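Notes on teaching a soil unit to seventh graders

May 29, 2025

The soil unit at Branholm is finished for the year, and I want the procedure written down before October, when I run it again. It takes 3 class periods and covers particle size, settling and drainage. Most of the students had never looked at soil as a mixture of things.

Period one is the jar test. Each group gets a clear jar, a cup of dry soil and water to the shoulder. Sand drops out in under a minute. Silt takes a few hours. Clay can stay suspended for up to 2 days, so the final reading has to wait for the next meeting.

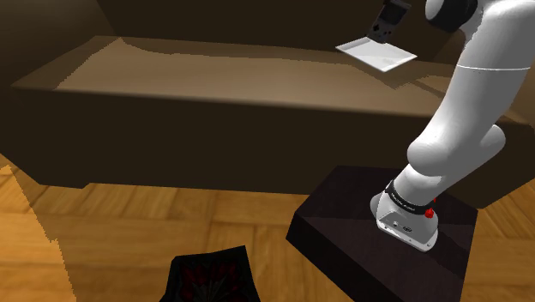

Period two is sieving. I use the Meven stack, which has a 2000 micron screen on top. Anything that stays on that screen is gravel and gets set aside before weighing. Our best sample started at 1814 grams and left 149 grams of gravel. The students worked out the percentage by hand and got 8.2.

Period three is drainage. Equal volumes of water go through equal depths of sand, silt and clay, and the groups plot volume against time. The clay column is slow — plan something else for the second half of the period.

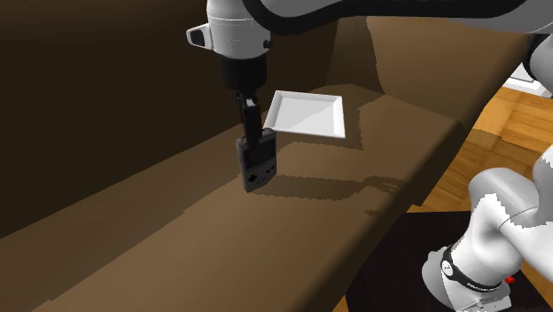

Semeniuk wrote in to ask whether a drop of dish soap in the jar would speed up the test, as the clay in their samples clumps and settles with the silt. Dish soap keeps the clay apart, so the layers come out cleaner but the wait gets longer. I will try it on half the jars next time and post both sets of readings.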